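Ifor Lougher has spent most of his working life around kitchens, the last stretch of it trying to get a machine to do the dull part. He runs the food preparation work at Durkia, a small firm in Mostyn, and he is careful about what he claims for it.

"People ask me if it can cook," he says. "It can't cook. I'd be pleased if it could peel a carrot and then a potato without somebody resetting it in between."

Holding the tool is one job and using it is another, he says. A peeler has to sit at the right angle, and the pressure has to change as the skin curves away. His team has been on peeling since May. On a good day the arm gets through 12 vegetables an hour. A kitchen porter he used to work with could do 85.

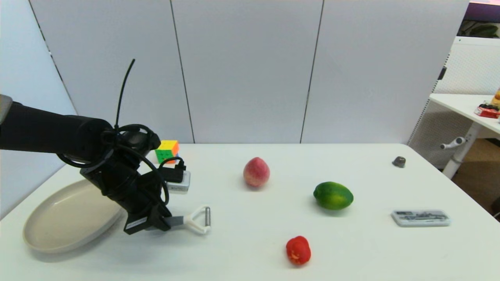 Speed is the wrong thing to measure, according to Trarnari, whose view is that a slow machine left running overnight would still be worth having if it never needed watching. Lougher agrees up to a point.

"If it never needed watching, yes," he says. "Ours needs watching. It drops things. It'll go over the same strip of skin up to 28 times and leave the rest."

Soft fruit is harder again. Grip a ripe peach like a potato and it bruises, and he has no date in mind for solving that. Shop work may come sooner — moving boxes, checking shelf labels — as the objects are stiff and mostly the same shape. Vutwood, a trial he advised on, had a machine filling shelves in one aisle, with a member of staff beside it.

Would he have one at home? "Not at the moment. I've got a peeler in the drawer and it takes me two minutes."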